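Station 2 recheck, two-arm bottle bench
2019-04-16
Filled in by me, with Itsuki Tsuchiya reading the items out loud and arguing with about half of them

Reason for recheck: left gripper let go during a handover in March. The bottle hit the floor, the right arm kept going as if it had it, and then it tried to "place" thin air and drove its fingers into the tabletop. No injuries. I was standing a step away with my hand out, so yes, item 4 is about me.

1. Emergency stop, both arms: PASS
Pressed it mid-move, three times. Both arms froze each time. The button is stiffer than I like but it works!

2. Power strip and cords: PASS WITH COMMENT
Light on, switch easy to get at, cord runs down the wall and stays off the work area. It's still hanging from the hook on the fish card, and I'd love a real screw-in bracket. Itsuki says the hook is fine. I've written down that Itsuki says the hook is fine.

3. Arm cables, full reach: COMMENT
The loop off the left wrist is loose enough to drag on the table when the elbow comes down. It didn't snag today (I ran 30 cycles watching only that) but it needs a clip. Right one curls around the arm and had slack to spare at full stretch.

4. Hands out of the reach area while arms are live: PASS, now
Tape line is down. Stop first, then pick up whatever fell. I've said this to new people a hundred times and then went and did the opposite, so please feel free to yell at me.

5. Grip check before release: FAIL, fixed, PASS on retest
This was the actual fault. The left side was letting go on a timer and never waited to hear from the right. The Dratov update put the timer back to its default and we didn't catch it. Now the release waits for the right gripper to report a hold, and if it doesn't hear one, both arms stop where they are and the buzzer goes.

6. Handover test, plastic bottles only: PASS
Ran 504 handovers on the new setting. We had 13 stops for "no hold", all with the bottle still in the left fingers, which is exactly what I wanted to see. No drops. I'm not signing off on glass until we've gone through the slick ones from Wondent too.

7. Finger wear: COMMENT
Right finger took the hit in March. No cracks that I can find, and the screws are snug, but I've put a spare on the Ritell order anyway (part bin 33).

8. Tabletop clear before start: FAIL
Small clear plastic thing left standing on the table, right of center
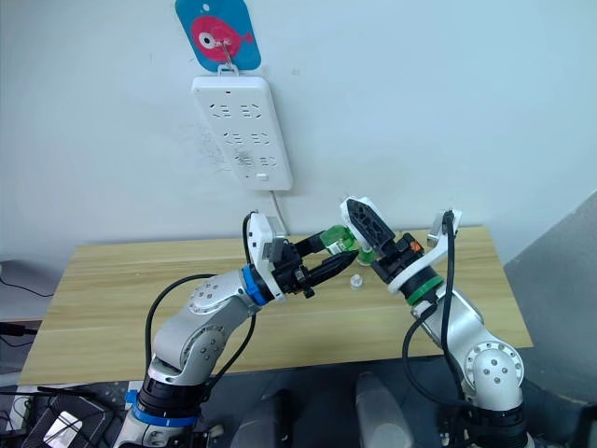

and we didn't notice until the arms were already moving. Clear plastic on pale wood, easy to miss. Nothing touched it, but a cleared table means cleared, caps included. I've moved this item to the top of the sheet for next time so it gets done before anybody reaches for the start button.

9. Buzzer can be heard from the hallway: PASS
Oh boy, can it.

Still open: clip for the left cable, bracket for the power strip, spare finger, glass test. Plastic runs are okay with one person at the stop button the whole time. If you get a "no hold" stop, write down which bottle it was before you clear it, please, even if you're in a hurry. Sheet's on the clipboard by the door.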